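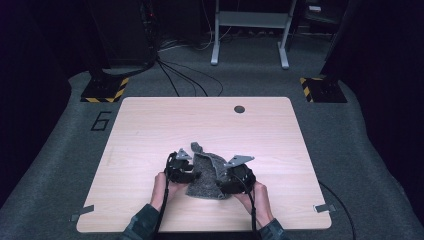 Tanveer Jatoi unpicks jumpers. He buys them from charity shops, takes them apart at the seams and winds the wool back into balls, and in February he sold his hundredth skein under the name Perard, which he tells me was the surname of a maths teacher he didn't like.

"I wanted it to sound French and expensive," he says. "It sounds like a brand of boiler."

We meet in the back room of his house in Tirkby at ten in the morning, by which time he has already done two sleeves. He started after his aunt left him 78 jumpers, most of them in colours he describes as "municipal". He couldn't wear them and the charity shop would only take a dozen. So he looked up how to undo one, and ruined it.

"I went at the wrong seam with kitchen scissors. I had about a metre of usable wool and a great deal of fluff."

The trick, if you are thinking of taking it up, is to look at the seams before you pay. If the pieces were knitted to shape and sewn together, you're in luck. If they were cut from a big sheet of knitting and overlocked, every row will come away as its own sad little length. Jatoi turns garments inside out in shops now without noticing. He has been asked to leave one.

After the unravelling comes the washing, to get the kinks out. He hangs the skeins over the bath with a tin of tomatoes on each. His wife, who would like a bath, has views.

Does it make money? He gets his notebook out. A good adult jumper costs him 3 pounds and gives up to 14 hours of work, if you count the winding. Last year's takings came to 3930 pounds.

"I don't divide the one by the other," he says. "I did once and had to go for a walk."

He won't touch mohair, which clings to itself - "like a family at a wedding" - and he's wary of anything felted at the elbows. Cashmere he loves, though the yarn is so thin that he winds it with the radio off.

I ask what he knits with it all. He looks at me with some pity.

"Oh, I can't knit," he says, and goes back to the sleeve.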